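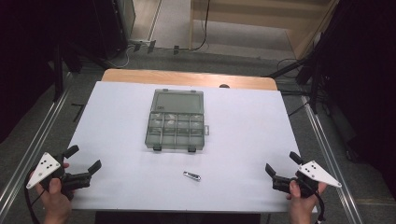

Organizer box on the work board, lid closed.

SECTION 2: SETTING UP YOUR BEAD STATION

Welcome to the fun part! Your Vosano bead loom kit is unpacked, you've checked the parts against the packing list in Section 1, and now it's time to make yourself a spot to work. Give this an hour or so the first time. A good station makes the weaving go so much faster, and you'll be able to pick up where you left off any evening you like.

2.1 Choosing the spot

1. Pick a table that doesn't wobble. Test it by leaning on each corner.

2. Lay down a pale, smooth surface. White is great for seeing dark beads, and the clear ones show up better than you'd expect once the lamp is on.

3. Place your lamp on the side opposite your working hand so you don't bead in your own shadow.

4. Set the loom directly in front of you with the tension knob on the right. Left-handed weavers can turn the whole loom end for end, and every step in this guide still works.

NOTE: Daylight is best for matching colors. If you bead at night, choose your palette in the afternoon and write the color numbers on your pattern sheet.

CAUTION: Beads and needles are a choking and swallowing hazard. Keep children under 5 and all pets away from the station, and check the floor when you finish.

2.2 Sorting the beads

Any divided box with a lid that closes firmly will do. Small compartments are for the colors in your current pattern, and a big one (if your box has it) is lovely for thread bobbins and spare needles.

1. Open one bag at a time. Pour slowly, with the bag's corner snipped and held low in the compartment.

2. Fill each compartment no more than halfway. You need room to scoop!

3. Put similar shades in compartments that don't touch. Irnudell Blue and Irnudell Slate look almost the same under a warm bulb, and picking them apart later is a long job.

4. Keep the empty bags. The lot number is printed on the back, and you'll want it if you reorder.

5. Close the lid and latch it before you move the box anywhere, even across the table. 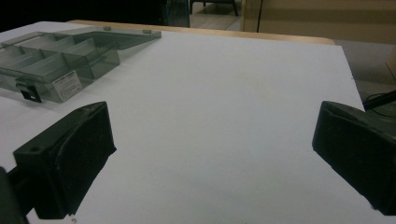 6. Leave plenty of clear space beside the box. Your pattern sheet goes there, and so does the little pile of beads you're working from. A pile of 200 beads is plenty for the starter bracelet's first evening.

TIP: A folded square of felt under the pile stops beads from rolling. The Nerungate kit includes one, and a scrap from your sewing basket works just as well.

2.3 Threading the loom

1. Tie the thread to the starting peg with a double knot.

2. Wind it around both rollers, settling it into a new groove with each pass. For the starter bracelet you need 6 warp threads, which gives you 5 beads across.

3. Tie off at the end peg and trim the tail to 2 inches.

4. Turn the tension knob until the threads give a soft "ping" when plucked. Such a satisfying sound!

CAUTION: Don't keep tightening past the ping. Overstretched thread can snap back toward your face.

NOTE: If you bought the Slaoui wide loom, the grooves are numbered. Start at groove 2 and leave groove 1 empty.

If the threads sag overnight, that's normal for new nylon. Give the knob a quarter turn and carry on to Section 3, where you'll weave your first row.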